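Folding cleaning cloths: quarters, rolls, or just stuff them in?

darnirley_lu
Good morning all! I switched us over from paper towels in December and bought a big pack of colored cloths (48 of them, I got carried away, and they were on sale). Orange for counters, teal for glass, lime green for dusting. The colors are working beautifully. The folding is another matter. I've been doing quarters and standing them upright in a clear container so I can see what's left, but the pile waiting to be folded always seems to win. How does everybody else handle it?

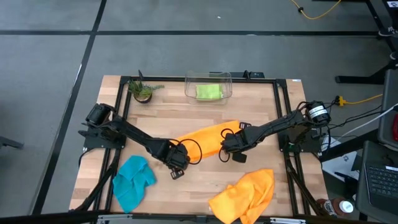

Lime green put away, orange and teal still to go.

Mandevmont
Oh, I love a clear container for this! My vote is quarters and then in half once more. And flatten each one with your palm before the first fold, it makes a world of difference with the crumpled ones.

sodum48
I'll be the grump and say don't fold them at all. They're rags. I toss mine in a drawer, close the drawer, and go have my coffee. I wash a load every 13 days or so and I have never once wished a dust cloth had a crease in it.

Niall Haldane
Respectfully disagree with sodum48, and I say that as someone who lived the drawer life for years (my wife will confirm). Unfolded cloths take up twice the room and you always pull out three when you want one. I roll mine now, and they stay put even when the container is half empty, where the folded ones slump over.

sodum48
Niall, you have time to roll rags?

Niall Haldane
I have a radio and a ball game, so yes!

darnirley_lu
You two, ha. I tried rolling a few of the orange ones this afternoon and they do slump less, but I can't tell front from back and it bothers me more than it should. Sticking with quarters for the green. Also keeping my little succulent next to the container, it cheers the job up.

Mandevmont
Do the teal next, glass cloths pick up every bit of lint if you leave them lying out.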